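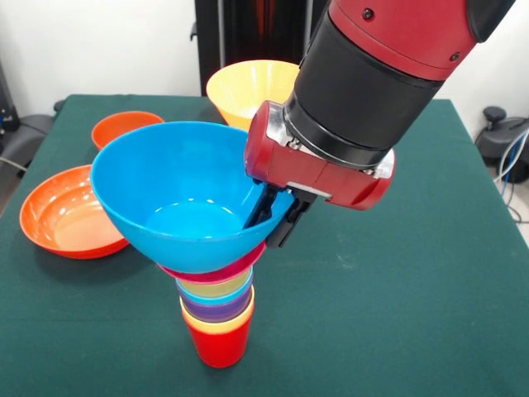 Space in the shared kitchens of the Brornbridge student residence is limited, and most of it is taken up by cups and bowls. The present report considers how colored tableware of mixed shapes may be stored in nested form, and whether a simple rule for the order of nesting can be followed by residents who have had no instruction. Nested storage is attractive because each piece adds only a narrow band to the height of the pile. In the stack on the green cloth, a red cup at the bottom is the only cup that shows much of its body; the pale yellow, purple, light blue and yellow-green cups above it are reduced to their rims. The large orange bowl to the left, wide and shallow, raises a different question, which is taken up in Section 3.

The project was carried out by Sabina Howlader, Karthik Bhattacharjee and Debashish Patwary as part of the second-year course in Household Systems. The supervisor was Kaj Mogensen.

1. Background

Each kitchen in the residence has one open shelf for shared tableware. The shelf is 80 cm wide and is divided in the middle by an upright panel. Items are supplied from the Flalitz range, which is sold by the piece, and broken or missing items are replaced whenever the budget allows. As a result no kitchen has a complete set, and cups and bowls of several colors stand side by side.

Residents interviewed at the start of the project described two common habits. The first is to put each item down wherever there is a gap. The second is to build a single pile and to keep adding to it until it leans. Both habits leave part of the shelf unused. The second also makes it difficult to remove a cup from the lower part of the pile without first taking the pile apart on the counter.

Tharindu Sultana's report on the same kitchens, submitted in April of last year, dealt with the drawers and the space under the sink. It recommended that the open shelf be studied separately. We have kept to that division and have made no measurements below counter level.

2. Method

A list was made of all shared cups and bowls in the ground-floor kitchen. Items with handles were set aside, as they do not nest. The remaining pieces were sorted by shape into three groups: tapered cups, conical bowls, and wide shallow bowls. Color was recorded for identification only. Within each group the pieces were compared by rim diameter and by the height that remained visible when one piece was placed inside another.

Three arrangements were then tried on the shelf, each for one week:

Arrangement A: no rule. Residents put items away as they wished.

Arrangement B: one mixed pile on each side of the panel, cups at the bottom and conical bowls on top.

Arrangement C: separate piles for each of the three groups.

A card was fixed to the panel during Arrangements B and C. It carried one sentence of instruction and no drawing. A member of the project group visited the kitchen every evening and noted the state of the shelf. Nothing was corrected during the week, even where items had plainly been put back in the wrong pile.

A short questionnaire was distributed to residents at the end of the third week, and 21 were returned.

3. Results

Under Arrangement A the shelf was full on most evenings and some items were left on the counter. This agreed with what residents had told us and is not discussed further.

Arrangement B used the least width. The two piles together took up some 50 cm of shelf, and the cups nested well. The weak point was the place where the last cup met the first bowl. A conical bowl does not go as far down into a cup as another cup does, and the pile became less steady with every bowl that was added after it. On two evenings the upper bowls had been taken off and placed beside the pile, presumably by someone who wanted a cup.

The wide shallow bowls could not be included in Arrangement B at all. Their bases did not sit properly on the conical bowls, and when they were placed lowest they took up the width that the arrangement was meant to save. They were kept on the windowsill for that week — an acceptable measure for a trial, though hardly a permanent one.

Arrangement C needed more of the shelf but stayed in order longest. The cups were in the correct pile every evening. The conical bowls and the shallow bowls were confused on several occasions, chiefly where the two were of the same color. Residents appear to have sorted by color first and by shape second, although the card mentioned shape alone. Several wrote in the questionnaire that they had assumed the piles were arranged by color.

The heaviest pile weighed under Arrangement C came to 801 g, well within what the shelf can carry.

4. Discussion

The order of nesting matters less than we had expected within a single group. Cups from the Flalitz range differ so little that they may be stacked in any order. It matters a good deal where two groups meet in one pile, and the group sees no reason to recommend such piles for everyday use. They may still be suitable for a cupboard that is opened only a few times each term.

The tendency to sort by color deserves attention. Two courses are open to the residence. Replacement pieces could be bought so that each shape has its own colors, or the card could be replaced by outlines drawn on the shelf. Ms. Howlader prefers the first and Mr. Patwary the second. The report does not decide between them, as the cost of replacement pieces was not obtained in time.

The trial covered one kitchen and three weeks. The third week fell close to the examination period, when less cooking is done, and the favorable result for Arrangement C should be read with that in mind.

5. Recommendations

Separate piles should be adopted in the ground-floor kitchen, with the tapered cups nearest the sink. The wide shallow bowls should be given the lower half of the cupboard beside the stove, now occupied by empty jars. A second trial in the Strand building, where the shelves are of the older Jika type and have no upright panel, is proposed for the coming term.

Submitted Thu 26 November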